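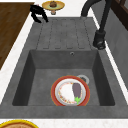 Changer le filtre d'habitacle de sa citadine

Bon, le garage me demandait plus de 15 euros rien que pour la main-d'œuvre, alors je m'y suis mis moi-même (merci Teófilo pour le coup de main au téléphone !). Sur la mienne, le filtre se cache derrière la boîte à gants.

Videz la boîte à gants, ouvrez-la en grand et pincez les deux côtés vers l'intérieur : elle bascule toute seule. Derrière, il y a un petit couvercle noir avec deux clips. Allez-y doucement, j'en ai cassé un la première fois…

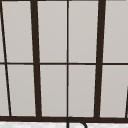 Tirez ensuite le vieux filtre bien droit, sinon les feuilles mortes finissent dans la soufflerie. Un coup d'aspirateur dans le logement, et on glisse le neuf, flèche dans le sens de l'air. Moi je le refais chaque année en octobre, avant la saison de la buée.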